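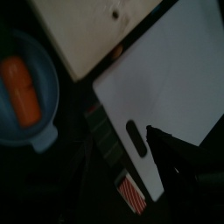

Tevus white chopping board: review after a few months of use

Posted Oct 26, 2020
Reviewed by Rosine Chauvin

I bought the Tevus board from Illico to replace a plastic one that had gone furry in the middle. I already own a wooden board, a pale cream one with a small dark knot near one end, and I had no plans to get rid of it. I wanted something for meat and fish that I could scrub hard without worrying.

The board

It is white plastic with a matt, smooth face and softened corners. There is no juice groove and no rubber edging. The only feature is a long oval handle slot near one end, which goes right through. I can get four fingers into it and carry the board to the pan one-handed, even with a heap of chopped onion on top. The slot also goes over the hook on the side of our cupboard.

In use

The surface is a little slippery when new. A tomato slid about on it for the first week, then the knife marks gave it some bite. The marks are fine and shallow so far. My bread knife leaves the worst ones, so bread has gone back to the wooden board, where it should have stayed.

It does move on a smooth worktop. I put a damp cloth underneath and the problem goes away, but a board with feet would not need one. The Pretau board my sister has does come with feet, though you can only use one side of it. I turn mine over halfway through a meal and prefer having both faces.

Cleaning

Hot water, washing-up liquid and a stiff brush. Beetroot left a pink patch that took two days to fade. Carrots and turmeric are the other ones to watch, and the turmeric is still faintly there if you know where to look. The inside edge of the slot collects bits, so run the brush round it.

I have put it through the dishwasher 7 times, standing upright at the side of the lower rack. It is still flat. A cheaper Zhong board I had before this one bent on its second wash and rocked ever after.

Compared with wood

The wooden board is nicer to cut on and quieter. It also has scuffs all over it, and I have to dry it properly and oil it now and then. The plastic one gets rinsed and hung up. I keep both out most days, side by side, and use the white one more than I expected to.

Score

Four out of five. I took a point off for the sliding. Buy the larger size if your sink will take it.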